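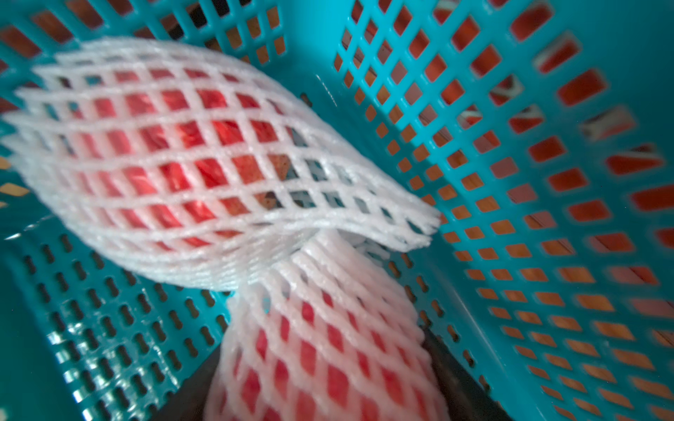
Vahidi Lake in the off season, where to stay?
Travel Talk > Lakes and Mountains > Lodging

pinecone66
Posted 7th October
Hi all, long time reader, first time I've started a thread! My husband and I are trying to get up to Vahidi Lake in December for a few nights and I'm stuck between the Lider Lodge right on the water and the cabins up at Sterkach. We don't ski. We like to walk, sit by a fire, eat too much, and maybe look at some birds. The lodge is a good bit more per night but it includes breakfast. The cabins have kitchens. Has anybody stayed at both? Also is the lake road okay without chains, we have a regular front wheel drive car.

mudboots
Cabins, no contest. We've done Sterkach four winters running and I'd go tomorrow if my boss would let me. Get one of the ones on the upper loop, they have the bigger wood stoves and you don't get headlights in the bedroom every time somebody pulls in. Bring your own coffee, the stuff they leave you is sad. There's a little market at the junction but it keeps short hours in winter, so shop before you leave the highway.

tallguy_rv
I'll be the one to disagree. We stayed at Sterkach last winter and spent the whole time feeding that stove. It goes out at 3 in the morning and then you're lying there deciding who has to get up. The Lider has real heat in the rooms and you can walk out the back door and be on the shore trail in 2 minutes. If you don't ski, why be up the hill at all?

mudboots
You have to bank it before bed and close the damper most of the way. Ours was still warm at breakfast every single morning. But sure, if you want a thermostat, stay at the Lider.

tallguy_rv
I do want a thermostat, I'm on vacation!

granolabarb
Lodge person here, with a warning. Ask for a lake side room when you book and then call and ask again. We paid for a view and got the parking lot, and the desk was nice about it but they were full so that was that. Breakfast is good though. Eggs, oatmeal, those little potatoes, and they don't rush you out. Dinner I'd skip, it's pricey and the menu was very short when we were there. There's a pizza place in the village we liked better.

pinecone66
Oh this is helpful, thank you! Granolabarb, do you remember if the rooms have a fridge? I have some medicine that needs to stay cold.

granolabarb
Small one under the TV, yes. Ours froze the milk so keep things toward the front. I'd ask them about it for medicine, maybe they can hold it in the kitchen for you.

quietoar
On the road: you need to CARRY chains past the Sterkach turnoff in winter even if it's dry. They do stop people. I got turned around at the checkpoint once and had to drive the 24 miles back to town to buy a set, and believe me the store knew exactly why I was there. Buy them at home and practice putting them on in the driveway while your fingers still work.

mudboots
Seconding this. I've seen the checkpoint open on days with no snow anywhere.

tallguy_rv
I've gone up plenty of times without and never been stopped once. All wheel drive, but still.

quietoar
With all wheel drive and snow tires they'll generally wave you on. She said front wheel drive. Please don't tell people they can skip it.

tallguy_rv
Fair enough. Get the chains.

lakeside_lou
Has anyone mentioned the Starnex shuttle? It leaves from the bus station in town and stops at both places. We left the car at the station and it was so much less stress, I looked out the window the whole way up. Downside is it only goes a couple of times a day in winter and the last one down is early, so you can't really do a late lunch on the day you leave. You also need to book it ahead, you can't just show up with your bags like we tried to the first year (oops).

pinecone66
I had no idea there was a shuttle! Does it run to the trailheads too or only the hotels?

lakeside_lou
Hotels and the village. In summer it does the trailheads. For winter walking you can do the shore trail from the lodge, and it's flat most of the way to the boat ramp. Past that it gets icy, so take poles or those rubber things with the spikes.

birdsandbiscuits
For birds go to the marsh end first thing. We had eagles two mornings in a row, and a big noisy bunch of geese. The overlook climbs almost 2000 feet from the lake and I would not do it in winter, whatever the brochure says. My knees are still mad at me.

mudboots
The overlook is fine with proper boots. Start early and turn around if it clouds over.

birdsandbiscuits
Maybe if you're you, lol. She wants a fire and a big meal.

pinecone66
Ha, birdsandbiscuits has me figured out. Okay, I talked it over with my husband and we're going with the Lider, lake side room, and the shuttle if we can get seats. If the lodge is full we'll take an upper loop cabin and I'm making him get up for the stove. One more question, is the pizza place open on weeknights?

granolabarb
It was when we went, but call first. And get the one with the mushrooms.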